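How I sort out my food cupboard every May

I've had the same narrow cupboard since I moved to Midtbø, and it used to be a disgrace. My neighbour Amparo Carhuamaca got me into doing it properly, and now I quite look forward to it (I know, I know). Clear a big surface first and get things out where you can see them. 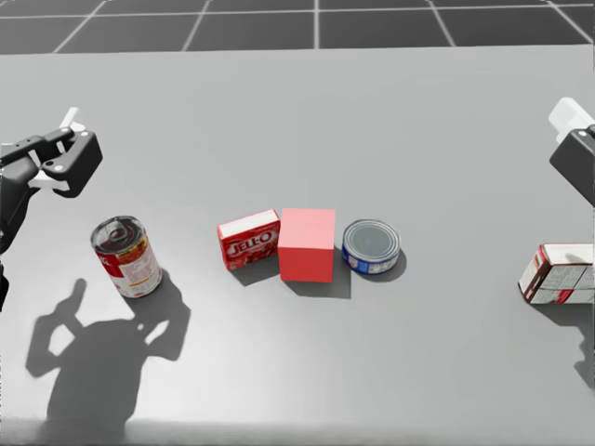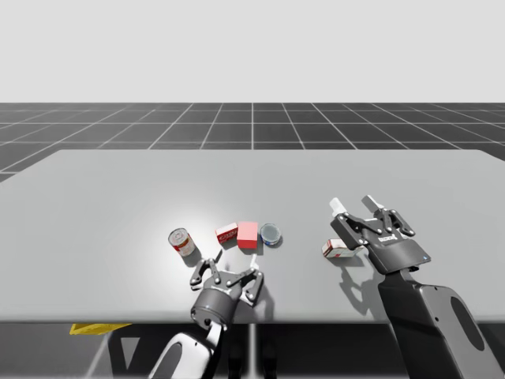
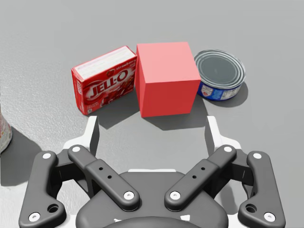 Tins and a JELL-O box out on a grey tabletop.

Right, kettle on. Give yourself a morning, mine took until 11.

Start with the top shelf and only the top shelf! I once emptied the lot in one go and we ate toast for tea standing up. Wipe it down with warm water and a drop of vinegar, then leave the door open while it dries.

Next, dates. Anything past its use-by goes. Best-before is more relaxed, so I keep dried pasta and rice if they look and smell fine. Bulging or leaking tins go straight in the bin, don't open them to check.

Now put it back. Oldest at the front, newest behind, heavy stuff low down. I allow myself 7 tins of tomatoes, which Roald Bråten thinks is far too many, but he lives next to a shop.

Flour goes in jars with the date on a bit of masking tape. Write the cooking time on too if you're tipping out lentils, I always forget and end up guessing.

Last job is a list inside the door. Cross things off as you use them and take a photo of it before you go shopping.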